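Structures, Week 2: Blocks, Corbels and Why Things Fall Over
Handout to accompany the lecture and the bench session
Revised 04/01/2021

Before we start

Last week's handout was returned to me by several of you with questions in the margin, which I enjoyed, and by one of you with a ring of coffee on it, which I also took as feedback. Most of the questions were about words, so this one begins with words.

A block, in this course, is a rigid body with flat faces that does not stick to anything. Real blocks are slightly squashy and slightly not flat, and the ones in the department drawer have been dropped by generations of undergraduates. Pretend otherwise until Section 5.

A course is one horizontal layer of blocks. A stack is blocks on top of blocks with one block per layer. A stepped stack is what most people build when you ask them to build "something" and leave the room: a row along the bottom, fewer on top, usually shoved to one end. Hauke Voß calls this the staircase instinct and has been collecting instances of it since before I was hired.

1. The one rule

A block sits still if the vertical line through its center of gravity passes through the area it is resting on. If the line passes outside, the block tips. If it passes exactly along the edge, the block stays put in the textbook and falls in your kitchen.

For a uniform cube the center of gravity is in the middle, so on paper you can slide a cube sideways over the cube beneath it by half its width before it goes. Try it. You will get a little less than half, and the reason is in Section 5, so please stop emailing me about it in Section 1.

For several blocks, apply the rule at every interface. Start at the top and work down. At each joint, treat everything above as one lump, find the lump's center of gravity, and ask the question again. Students who start at the bottom get the right answer occasionally and the marks never.

2. Stepped stacks

Take a bottom row of three cubes and put two more above, one on the other, at one end. There are five cubes and a surprising number of ways to get the analysis wrong.

The commonest is to treat the bottom row as a single slab. It isn't one. The cubes in it are not glued, and unless they have been pushed together properly they are not even touching. A load placed on the left-hand cube is carried by the left-hand cube. The other two contribute nothing except company.

The second commonest is to assume that the row is straight. People lay a row by eye from wherever they happen to be standing, and the row drifts toward them or away from them as it goes. For the load path this rarely matters. It matters a good deal the moment you try to bridge two of the cubes with a third, as the upper cube then has a smaller patch to rest on than your drawing says, and the patch isn't a rectangle with its center where you put it.
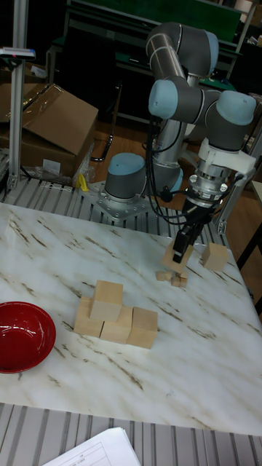
So draw the plan view first. I mean this as an instruction, although every year it is received as a suggestion. Look straight down, sketch the outline of each cube in the bottom course, gaps and skew included, then sketch the second course over the top in a different color. The overlap is your bearing area. Everything else on the page is decoration.

Wooden cubes are good for this because they are pale and cast a soft shadow, and you can see a gap between two of them from across a bench. They are bad for it because they are wood, and swell. Till Hollmann once spent an entire afternoon session proving that a set of supposedly identical cubes had three different widths depending on which way the grain ran. He was right, and the session overran.

3. Adding a cube

Every structure you build in this course was, at some point, a structure with one cube missing. The finished thing being stable tells you nothing about the moment before it was finished. Corbels are the famous case. A corbelled arch is perfectly happy once both sides meet, and on the way there each side is a pile of blocks leaning out over nothing.

When you place a cube, three things happen that your static drawing leaves out.

The cube arrives at an angle. One edge or corner lands first, and for an instant the whole weight is on that edge. If the edge happens to be the one hanging out over open air, you have briefly built a different structure from the one you intended.

The cube arrives with some sideways speed. People believe they lower things vertically. They don't. Watch somebody else do it and then have them watch you.

You let go. Fingers rarely open evenly, and the last one to leave drags the cube a little. Wiebke Kleinschmidt's advice, which I pass on without improvement, is to stop, breathe out, and open your hand as though you were bored.

The practical consequence is that a stepped stack should be built so that it would survive each addition being done slightly badly. Leave yourself margin at the top. The bottom cubes are held down by their neighbors upstairs, whereas the top one has only its own weight and your goodwill.

4. The spare pile

You will be tempted to take spare cubes from the bottom of your own structure. I have seen it done by people with degrees.

Tip your spares out on the same surface you're building on, well to one side, and work from there. Two habits help. Keep larger and smaller cubes apart, so you aren't rummaging with one eye on the tower. And keep the pile on the same side as the hand you build with, so that you never reach across the thing you've built. A sleeve does more structural damage in this course than gravity.

A bowl for the spares is fine if it stays near the edge of the table. A bowl in the middle of the table becomes part of the site and will eventually be hit.

As for the surface, smooth and level is what you want. A patterned stone-look top is all right, though the veining plays tricks when you try to line up a row by eye, since the veins run diagonally and your eye would very much like to follow them. Lay down a ruler. Nobody has ever lost a mark for owning a ruler.

5. The promised confession

Why do you get less than half a cube of overhang?

Edges are rounded. A sanded wooden cube has a small radius on every edge, so the line it pivots about sits slightly inboard of where you measured. The effective width of the support is the width of the flat part of the face.

Faces are not flat. A cube with a slightly domed face rocks, and a rocking cube has opinions about where its support is.

Wood is not uniform. A knot or a dense band of grain shifts the center of gravity off the middle. In a small cube the shift is small, but so is your margin.

For worked problems, measure the flat width and use half of that. A cube 80 mm on a side with 3 mm lost at each edge has a flat face 74 mm wide. Slide an identical cube along it. The upper cube's center of gravity is over its middle, and it will tip once that middle passes the end of the lower cube's flat. That gives you 37 mm of overhang, against the 40 mm you would have proudly written down otherwise.

6. Worked problem

A bottom course has three identical cubes, A, B and C, left to right, each weighing 400 g. Cube D sits on A, and cube E sits on D. D is offset 10 mm to the left of A. E is offset 10 mm to the left of D. All cubes are 80 mm on a side and, for this problem only, have perfect edges.

Start at the top. E on D: E's center of gravity is 10 mm left of D's center. D supports it out to 40 mm. Fine.

D and E together on A: D's center is 10 mm left of A's center and E's is 20 mm left. The weights are equal, so the combined center of gravity is 15 mm left of A's center. A supports it out to 40 mm. Fine again.

A, D and E on the table: A's center is at zero, D's at 10, E's at 20. The average is 10 mm left of A's center. Fine.

Note that B and C never appeared. They weigh 800 g between them and had no effect whatsoever on the answer. If they appeared in yours, reread Section 2.

Extension: keep the two offsets equal to each other and increase them together. Which joint fails first, and at what offset? Most people guess the top. Work it through before you guess.

7. Bench session

Work in pairs. One person builds and the other draws the plan view, then swap. Hand in both drawings and both sets of measurements. Tania Weerakoon is running the session and has asked me to say that "it fell down" is a perfectly acceptable result provided you record which joint went first and which way.

Build the stepped stack from Section 2. Draw it as built, including any skew in the bottom row. Slide the top cube out in small steps until it tips. Repeat with the cube turned a quarter turn, then with a different cube. Compare with the flat-width prediction and explain the difference in no more than a paragraph. Last year somebody submitted 999 words on this, and I read all of them, and I would like that time back.

The Drendeck sheets from February are still on the shelf by the door if you want more overhang problems. Problem 3 on those has a sign error in the solution. Hartmut Schwerdtfeger found it and has mentioned it since.

Reading for next week: the chapter on dry stone walls, up to the bit about sheep.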